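Blog > House stuff > Bathroom

Last updated: February 8, 2025

Tub post, finally. Sorry, been swamped, typing this with one hand and a sandwich in the other.

So. We are down to choosing the actual bathtub. The old one is going, it's pink, it's chipped, I've hated it since October when we moved in. Budget for the tub alone was 600. Yes I know. Everyone at Bekmont laughed too (politely). The nice one there was way over and had a lead time of forever.

Went to look at freestanding ones again. My list was short: white, wide rim, somewhere to put the shampoo. The wide rim is the thing for me. I want to set a mug down, a book, whatever, and not have it slide into the water. And black taps. I was all set on chrome until I saw black next to white and now I can't go back.
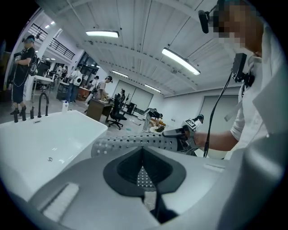

White tub, black gooseneck faucet, little pump bottle on the back rim.

Look at that rim!! Faucet comes up from behind the rim and arcs over, tap handles in a row along the edge next to it. Drain fitting is chrome, small, round, on the inner wall. Would I want that black too? Maybe. Ivars Dzene, our plumber, says leave it, stop adding things, he has definately heard enough from me about fittings.

Other stuff to sort out:

Floor. Ivars wants to check the joists before anything heavy goes in. Fair.

Doorway. 87 cm at the widest, less with the trim on. Measured twice.

Cleaning behind it. Freestanding means a gap and a gap means dust and one lost sock. My sister has a Kemara and says she goes round the back with a mop handle and a rag. OK then.

Wall color. Gray is winning. Meston had a decent tester pot, two coats up by the window, still looks a bit blue at night tho.

Need to call about delivery and ask if they do the stairs. Then order the taps.

We use cookies to remember your settings. Accept / Manage preferences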